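Search this site Search Go

About Astevura

We teach robots to do small, fiddly jobs by showing them how, and we have been at it long enough now to have opinions about gloves. Astevura began in the back half of a former joinery on Plerard Lane, when Lautaro Acuña decided that he had written his last thousand lines of code telling an arm how to pick up a cup. He had a daughter learning to tie her laces at the time, and it struck him that she was getting on rather better by watching and having a go than the arm was by being given instructions.

So that is more or less what we do. A person sits down at the controls and does the job through the robot, moving the arm from a distance and closing the gripper when it feels right, and the whole attempt is recorded, wobbles and second thoughts included. Then they do it again with the things in a different place. A simple pick from a bin usually takes us 80 good demonstrations before we try any training at all, and the largest set we have made so far, for a parts distributor who wanted mixed items sorted into trays, came to 2,000.

People who visit us often expect the objects to be more impressive. Most of them come from kitchen drawers, toy boxes and the hardware shop at the end of the road, and we choose them for being awkward in different ways. A see-through tumbler lying on its side is a very different matter from an aubergine, and a work glove is different again, as it never sits the same way twice. New operators start on a bin like this one, with a toy block tucked into the corner for good measure, and they stay with it until their hands stop thinking about the controls.

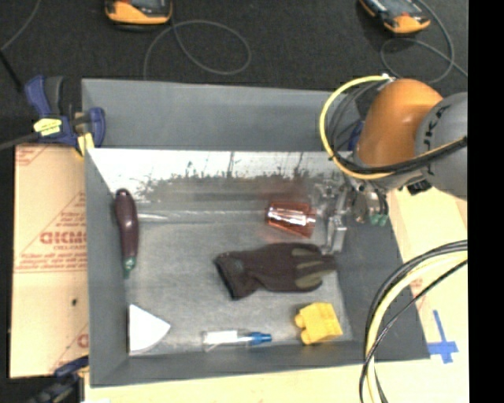 How we work with you

Every project starts with a visit. We like to stand next to whoever does the job at present and watch them for a morning, and if they will let us, have a go ourselves (we are generally hopeless, and it tends to break the ice). After that we build a copy of the workspace in our own workshop and begin recording. The first stage takes 4 weeks, and you are very welcome to come and drive the arm yourself during any of them. Some of our best demonstrations have come from packers and bench hands who had never touched a robot before.

Our two programmes

Bravo is our service for firms with one particular task in mind. Lerkness is the training course, which runs for 2 days each May and teaches your own staff to record and sort demonstrations, so that you needn't ring us every time the product changes. You may still ring us, of course. The kettle is nearly always on, and Lautaro likes a chat.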